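Olovstead Rugby League Club
Minutes of the players and supporters meeting, held in the clubhouse, Monday, 7.30pm

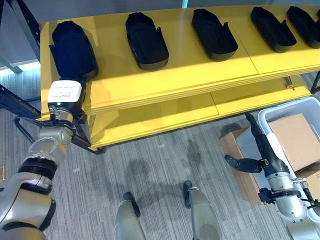 Black trays on the yellow shelving

In the chair: Anayeli Carrillo

1. Welcome
Anayeli opened by saying what a joy it was to see so many faces on a filthy night, and that anyone still dripping should hang their coat by the boiler. Apologies were taken as read from the sheet at the door. The minutes of the last meeting were agreed, with one correction: the away match at Skudau was a draw and we had it down as a defeat. (Quite a cheer for that!)

2. First team
A cracking few weeks. The win over Osent was the best eighty minutes anyone in the room could remember this team putting together, and the defence on our own line in the last ten was something else. The coaching staff asked for it to be minuted that the bench changed the game, and so it is minuted. The pack has been getting through a huge amount of work and it shows late on, when other sides are blowing and ours are still running it out from deep.

Goal kicking was raised from the floor. Two were missed from in front against Skudau and there was some good-natured groaning about it. Extra kicking practice will go on after the main session for anybody who wants it, backs or forwards.

3. Academy and contracts
The big news of the evening. Three of the academy lads have been offered first-team terms for next season and all three have said yes. Names will be given out once the paperwork is back from the league, so please keep it off social media until then. Anayeli said she had watched them come up from the under-12s and was thrilled to bits. A round of applause followed and went on for a good while.

A parent asked whether the lads would still be able to turn out for the academy if they weren't picked on a Saturday. Yes, they will, and the coaches are keen on it.

4. Women's team
Numbers at training are up again and we now have enough for a proper opposed session, which has made a world of difference. A friendly against Duangkaew is being arranged for December. They travel well and bring a lot of noise, so let's match them! Kick-off will be 2pm if we can have the main pitch, otherwise it moves to the morning on the back field. The team would like their own set of training bibs instead of sharing. Agreed.

5. Gates and money
The Osent match drew 614 through the turnstiles, our best of the season and a lovely sight from the top of the bank. The floodlight fund stands at £3,223. It was asked whether that was before or after the quiz night takings. After.

The half-time draw will carry on at the same price. A suggestion to put up the cost of a programme by 50p was talked over at some length and voted down, mostly on the grounds that people like having change for a cup of tea.

6. Pitch
The far corner by the scoreboard is holding water again. Spiking will be done this week if the ground lets us. Juniors are asked to keep off that end until the ropes come down, and to warm up on the back field. The new post pads are on and look terrific.

7. Away travel
Coach to Duangkaew for the return fixture: list is behind the bar, pay when you sign. Pick-up from the car park at 10am and it won't wait. Last time we left with seats empty, which was a shame given how good the singing was on the way home.

8. Any other business
The old scrum machine is free to whoever can collect it. You'll need a trailer and a strong friend.
Could the person who borrowed the big tea urn please bring it back before the next home match.
A vote of thanks went to everybody who stood on the gate in the rain for the Osent game.

Meeting closed at 9.10pm. Next meeting same place, same time, date to go up on the noticeboard.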